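30th June, Skestus box, index rebuild again

Third go at the slow nightly job. The ticket says "the database is slow since the upgrade". I don't buy it. The upgrade went in last November and the complaints started this month.

What I did: took a copy of the orders table from Skestus onto the test box, same version, same settings file, and ran the report query cold and warm. Cold took 45 seconds. Warm took 2. So the plan is fine when the pages are in memory, and the people blaming the optimizer can stop for a while.

Fukis (our monitoring thing) shows the CPU nearly flat during the job. It samples every 15 seconds, so I wouldn't trust it for anything short, but a flat line all night does mean something. Wait events are mostly single block reads. Disk, then, or something asking too much of the disk.

The wiki page says to rebuild all indexes weekly. No author, no numbers, no before and after. I rebuilt the two big ones on the copy anyway. Size went down a bit. Cold run after rebuild: 45 seconds. Same. I'd like that page taken down, or at least marked as folklore.

Next suspect was the buffer cache, set to 700 MB in the config. The Drakisport import runs just before the report and does a full scan of its staging table. My guess is it pushes out the pages the report wants. Only a guess. I haven't caught it doing it. 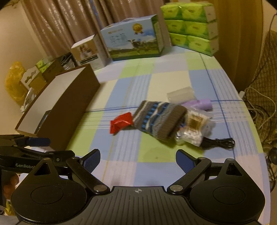
Moved the import to after the report on the copy and ran both in order. The report came back warm. One run on a quiet machine proves very little, and the copy has no users on it, so I'm not writing this up as fixed.

To do:
- same test with the Nam load script running alongside
- reads per file before and after the import, from snapshots, not from Fukis
- ask whether the staging table needs to keep old rows at all
- leave the cache size alone until the above is done

If somebody doubles the cache in the meantime and the ticket gets closed, please write the old value down here.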